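夜班的鞋油味

哈库姆车间后头那间小屋，一到下午四点就照不进太阳了，努斯拉特·维纳辛哈偏偏喜欢在这个钟点干活。她说天一暗，机器的声音就清楚，哪个关节在哼，哪个关节在忍着，坐在板凳上喝半杯茶的工夫就能听出来。罗克珊娜·埃斯科瓦尔跟了她大半年，起初什么都听不出来，只听见隔壁的压缩机，还有师傅喝茶。

她们照管的那台机器叫“加基亚”，一条胳膊装在带轮子的底座上，年纪不小了，第三关节的护套换过两回，颜色跟别处都对不上。七月里它添了一样毛病：胳膊一伸远，到头的时候总要轻轻点一下，像老人家放碗之前先在桌上探一探。东西倒也没摔过，可罗克珊娜看着难受，夜里躺下了还在想这件事。

“你别急着拆，”师傅说，“拆开容易，拆开了它就不肯跟你说实话了。”

于是先查线，再查螺丝。罗克珊娜跪在地上，把底座一圈螺丝挨个儿拧过，膝盖上沾了两团黑油，像擦过鞋似的。螺丝都是紧的。她又把腕子上的编码器取下来，用软布擦了，对着灯看了半天，装回去，重新找零位。加基亚把胳膊举起来，停住，往前伸，到头，又点了一下。

罗克珊娜差点把布扔到地上去。

师傅倒笑了，把茶杯挪开，拉过一张凳子叫她坐下，打开那台外壳裂了缝的旧电脑。里头存着一套模拟的房子，厨房、门、地板都有，是当年奥金那边的人搭的，加基亚每回改了参数，都得先在里头走一遍，走顺了才准碰真东西。师傅从来不嫌它慢，一边等画面出来，一边剥橘子，剥好了分一半给徒弟。

“你看台面，看门，看地上，慢慢看。”
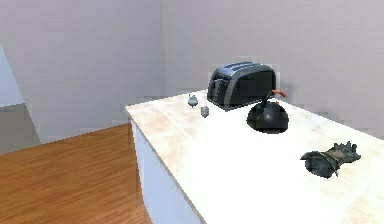
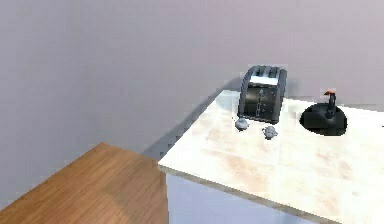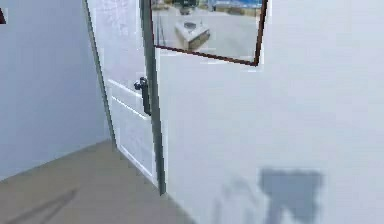
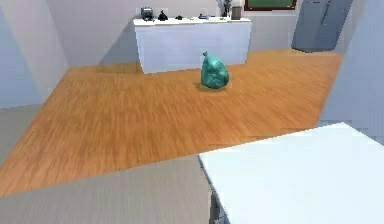

罗克珊娜嘴里含着橘子，把参数表一行一行往下翻。这张表有三十行，前头的都是师傅的手笔，备注写得像家信，什么“天冷时宜稍缓”，什么“此处勿贪快”。翻到第七行，她停下了。那一行是末端负载，填的还是旧夹爪的重量。春天换新夹爪那天，里瓦德内拉的送货车来得晚，大家饿着肚子装完就走了，表是她填的，她记得清清楚楚自己说过，吃了饭回来改。

她的耳朵一下子热了起来，橘子也咽不下去了。

“师傅，是我。”

“嗯。”努斯拉特应了一声，又低头去剥第二个橘子，好像早就知道，又好像什么都没听见。罗克珊娜后来琢磨过许多回，始终没琢磨出来师傅到底是哪一种。

夹爪要重新称。秤在柜子最底下，压在一摞旧手册后面，搬出来费了好一阵子，秤盘上的灰又擦了一阵子。称完了，罗克珊娜把数填进去，念一遍，师傅对一遍，再换师傅念，她来对。然后在电脑里从头走起，等模拟的那一遍走完，外头的路灯已经亮了，门房来敲过一回窗户，问她们还走不走，师傅隔着玻璃朝他摆摆手，又指指炉子上的水，意思是要喝茶自己进来倒。

真机器是最后才通电的。罗克珊娜照规矩退到黄线外头，一只手搁在急停旁边，手心全是汗。加基亚嗡地醒过来，肩膀先动，接着是肘，那条颜色不一样的护套慢慢拉直了。胳膊伸到头，稳稳地停在那里。

她等了一会儿，怕它还要点那一下。它没有点。

“再来一遍，”师傅说，“换个远的地方。”

她们又试了好几遍，近的远的，高的低的，直到壶里的水滚了。罗克珊娜在备注栏里写上：夹爪已重称，负载已改。想了想，又在后头添了一句：先改表，后吃饭。师傅凑过来看了看，没说什么，从兜里摸出最后一个橘子，搁在她的键盘边上，起身泡茶去了。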